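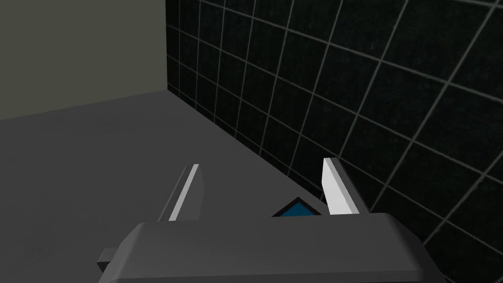 4. Checking the gripper before a recorded run

This section applies to all simulated cells made with Nodach, version 2 and later. Please read section 3 (Loading a cell) first. The rules in this section follow the Kurnex good practice sheet, which our group adopted on July 17, 2020.

4.1 Preparing the view

1. Open the cell and wait until the status line shows Ready.
2. Select the wrist view. Both fingers must be seen up to their tips.
3. Open the fingers fully and remove any part from between them. The check is always made with an empty gripper.
4. Set the light to Even. Strong side light makes the inner faces of the fingers hard to judge.

Note: The blue marker between the fingers belongs to the tool model. It is normal that the housing covers a part of it. Do not move the marker to make it more visible, or the tool offset will be wrong in all later runs.

4.2 Checking the distance to walls

The wrist view has a strong perspective, and a finger can seem to touch a wall when it does not. The opposite mistake is also possible, and it is the more serious one. For this reason the distance is never judged by eye.

1. In the Cell menu, choose Clearance.
2. Click the finger which is nearer to the wall. If you are not sure which one it is, measure both and keep the smaller value.
3. Read the value in the side panel. It must be 30 mm or more.
4. If the value is smaller, move the arm away with the jog keys and measure again. Do not correct the value by moving the wall.
5. Write the final value in the run sheet, together with the name of the cell.

CAUTION: The grid squares on a wall are not a ruler. They become larger toward the camera, and the lens setting can bend the lines. Never count squares to get a distance.

CAUTION: Collision stop is off by default in cells imported from MacLeod files. Switch it on before you jog the arm. Without it the fingers pass through the wall and no message is given.

4.3 First movement

1. Set the speed limit to 18 percent.
2. Close and open the fingers one time. Both must move by the same amount.
3. Move the arm along the floor, away from the wall, and stop.
4. Look in the message list. If error 955 is shown, the tool model and the cell use different units - go back to section 3 and load the tool again.
5. When the list is empty, save the cell under a new name. The original file must stay unchanged.

Note: The speed limit goes back to full speed each time the cell is closed. Set it again after every restart.

4.4 Before you use the same program on a real arm

A run without errors in Nodach is not a safety approval. The real cell needs its own risk assessment, also when the program is the same. Send the run sheet and the saved cell to Jocelyn Lévesque, who keeps the records for the Elow cells, and wait for the signed copy before you transfer the program.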